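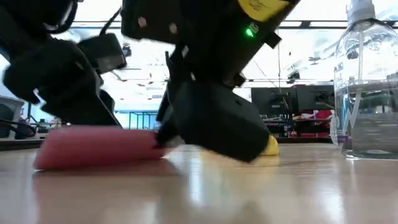

Page last changed: June, 14:20 (draft 6, Section 4 only)

4. Surface and cleaning items

4.1 Table

Sessions at the Skastevstead site all used the same table. Light wood, polished, fairly glossy. We picked it over the painted one from the Dumlow rooms as the finish shows smears early, and smears are what the raters score. Drawback – bright items throw a tint onto the wood. Figure 4 has this at the front edge of the pink sponge, a faint pinkish reflection. Raters were told to ignore tint and mark residue only. Two of them did not at first and their early sheets were redone.

4.2 Sponges

Figure 4. Table during a session, pink sponge lying flat at lower left, clear plastic bottle at right.

Sponges were bought in mixed color packs from Ranetti, a household supplier. Color carries no meaning in the scoring. Pink was used for most wipe trials, simply the most common color in the packs. The rounded rectangular shape matters more than we expected. Rounded corners leave a thin missed strip along a straight table edge, and this strip accounts for much of the residue in Table 3. Arellano (the earlier kitchen study) used square cut cloths and reports no such strip, so the two sets of scores should not be compared directly.

Start position: sponge flat on the table, long side running left to right as in Fig. 4. Sponges were swapped after 40 wipes, or sooner if the surface started to pill. Total wipes logged across all sessions, 911. Pilot wipes not included.

4.3 Bottle

Clear bottles only. Wide body, so they don't tip when the table is bumped. Level checked by eye before each block and topped up when low. Clear plastic made this quick – with the opaque bottles in the pilot we ran out mid block twice and lost both blocks. Bottle goes at the right side of the table and stays there for the whole block. Wiping goes around it, the patch underneath is not scored.

4.4 Residue scoring

Each table top was divided into 6 zones, scored 0 to 2 by eye under the same ceiling light. Zero is clean, 2 is a smear visible from standing hieght. Scores were summed per table. Where raters disagreed on a zone the higher score was kept. Zones along the front edge had the most disagreement, probly the tint problem from 4.1 again. Drying time was fixed for all blocks, see Appendix B for the timing sheet.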